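4. Putting Up Your Zerkis Wall Board

Welcome to the fun part! By now you've unpacked everything, checked the parts against the card in the lid, and picked a wall. This section takes you from bare wall to a finished board with your first hooks on it. Set aside an evening, put some music on and go slowly with the level.

Revised 2024-08-18. If your booklet still shows the old two-screw mounting, use these steps instead.

What you need

Drill and bit to suit your wall
Level (a long one is a real pleasure here)
Pencil and painter's tape
The four rails, the spacers and the bag of screws marked A

4.1 Marking the wall

1. Find your studs and mark each one with a strip of painter's tape. Tape shows up better than pencil and peels off clean later.

2. Decide on your height. Stand where you'll be working, reach out comfortably, and mark that spot. That's the middle of your board, and everything you use every day will live close to it.

3. Draw a level line for the bottom rail. Measure up 700 mm and draw the line for the top rail.

CAUTION: Check for pipes and wires before you drill. Be extra careful above outlets and switches, where wires often run straight up the wall.

4.2 Fixing the rails

4. Screw the bottom rail on loosely. Lay the level along it, nudge it until you're happy, then tighten.

5. Do the same with the top rail, then add the side rails. They are 292 mm apart on the Nastby size and 320 mm apart on the Trarkavside size, measured from center to center.

6. Push a spacer onto each rail post until it clicks. The spacers hold the board away from the wall so the hooks have room behind it.

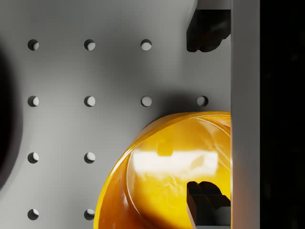 7. Lift the board onto the posts, bottom edge first, and let it lean back into place. A second pair of hands is great for this, especially with the larger size.

8. Put in the screws from bag A by hand, all of them, before you tighten any. Then work from corner to corner, a little at a time.

NOTE: If one corner won't sit flat, loosen the opposite corner and try again. Old walls are hardly ever straight, and the Okafor shim pack (sold separately) is made for just this. Slide a shim behind the rail, never between the rail and the board.

4.3 Adding hooks and bins

9. Before you hang a thing, lay your tools out on the floor in the order you think you want them. You'll change your mind at least once, and it's so much easier down there!

10. Tip each hook upward, slide its end into a hole, and swing it down until it stops. It should feel snug. Bins need 2 hooks each, set level with each other.

11. Put heavy things low and over a stud where you can. Long-handled tools do nicely along the sides, where they can hang free.

CAUTION: Don't hang glass jars on single hooks. Use a bin.

4.4 Looking after it

Wipe the board with a damp cloth and dry it well. Skip the scouring pads, which leave marks in the finish. Give the screws a quick check every January, and again any time you move something heavy.

For shelves and the fold-down bench, go on to section 5.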